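Kategorie: Kursunterlagen / Haut & Haar / Abendkurs Grundlagen

Skript zum dritten Abend: Was Haar eigentlich ist und warum es verfilzt

So, weil beim letzten Mal wieder die Hälfte am Mitschreiben war und die andere Hälfte mir dann geschrieben hat, ob es das auch zum Nachlesen gibt: Ja, gibt es. Ich habe meine Notizen vom Donnerstag, 19. März, ins Reine getippt und ein paar Sachen ergänzt, für die am Abend keine Zeit mehr war (Kopfhaut vor allem, da bin ich ja regelrecht durchgerannt).

1. Der Aufbau in drei Schichten

Ein Haar besteht, soweit es aus der Haut herausschaut, aus totem Material. Das klingt hart, erklärt aber vieles! Was einmal kaputt ist, wächst nicht wieder zusammen, da kann auf der Flasche stehen, was will. Lebendig ist nur, was unten in der Haarwurzel passiert.

Außen liegt die Schuppenschicht, die Cuticula. Stellt euch Dachziegel vor, die sich überlappen und alle Richtung Spitze zeigen. Darunter kommt die Faserschicht, der Cortex, und der macht den größten Teil des Haars aus. Dort sitzen das Keratin in langen Strängen und auch das Melanin, also die Farbe. Ganz innen gibt es manchmal noch das Mark, die Medulla. Manchmal, wohlgemerkt, bei feinem Haar fehlt sie oft ganz.

Bitte merkt euch die Dachziegel, die brauchen wir gleich noch dreimal.

2. Warum Haare verknoten

Liegen die Schuppen flach an, gleiten zwei Haare aneinander vorbei. Stehen sie ab, haken sie sich fest. Ihr könnt das selbst ausprobieren: Nehmt ein ausgefallenes langes Haar zwischen Daumen und Zeigefinger und zieht einmal von der Wurzel zur Spitze und einmal andersherum. In der zweiten Richtung bremst es. Zewditu Gudeta hat am Abend gefragt, ob man das auch bei Locken spürt, und ja, man spürt es, nur kommt bei Locken noch die Form dazu. Jede Biegung ist eine Stelle, an der sich ein Nachbarhaar einhängen kann.

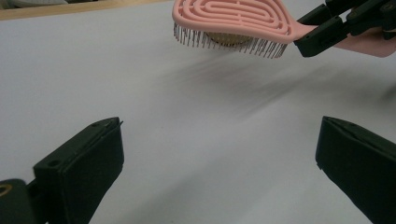 Beim Entwirren gilt deshalb die alte Regel, die eure Omas schon kannten: unten anfangen. Erst die Spitzen, dann eine Handbreit höher, dann wieder eine. Wer oben ansetzt und durchzieht, schiebt alle kleinen Knoten zu einem großen zusammen und reißt am Ende am Ansatz. Haltet die Strähne oberhalb des Knotens fest, dann kommt der Zug nicht auf der Kopfhaut an.

3. Wasser, Wärme, Dehnung

Nasses Haar ist dehnbarer als trockenes. Das Wasser dringt in die Faserschicht ein und löst dort vorübergehend die Wasserstoffbrücken zwischen den Keratinketten. Beim Trocknen bilden sie sich neu, und zwar in der Form, in der das Haar gerade liegt (daher funktionieren Lockenwickler überhaupt). Ein Spritzer Luftfeuchtigkeit, und die Pracht ist dahin. Wer im November ohne Mütze zur Bahn läuft, kennt das.

Die Disulfidbrücken sind eine andere Liga. Die hält Wasser nicht auf Trab, da muss Chemie ran, und genau das macht die Dauerwelle. Dazu kommen wir am fünften Abend, versprochen.

Glattes Haar lässt sich feucht oft nicht so gut entwirren wie trocken, bei stark gelocktem ist es meist umgekehrt, und mit etwas Spülung geht es deutlich leichter. Ich bin da inzwischen sehr undogmatisch geworden.

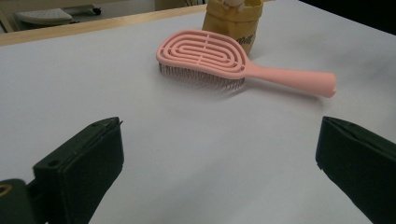 4. Kopfhaut und Talg

Zu jedem Haarfollikel gehört in der Regel eine Talgdrüse. Der Talg macht das Haar geschmeidig und wandert den Schaft entlang, bei glattem Haar flott, bei Locken mühsam. Darum sind lockige Längen so oft trocken, obwohl der Ansatz völlig normal wirkt.

Wie oft waschen? Kommt auf euch an. Dass sich die Drüsen durch seltenes Waschen »umerziehen« lassen, ist hübsch erzählt, aber schlecht belegt.

Bis zum nächsten Mal: Kapitel 8 im Kursbuch lesen, den Abschnitt über Haarzyklen könnt ihr überfliegen. Und bringt bitte eine Lupe mit!

Kommentare (3)

Gashaw: Danke fürs Abtippen! Der Versuch mit dem Haar zwischen den Fingern hat bei mir erst beim dritten Mal geklappt. Muss es trocken sein?

Kursleitung: Trocken geht es am besten, und ruhig ein bisschen fester drücken.

Holenard22: Sind die Wasserstoffbrücken Stoff für den Test oder nur die Disulfidbrücken?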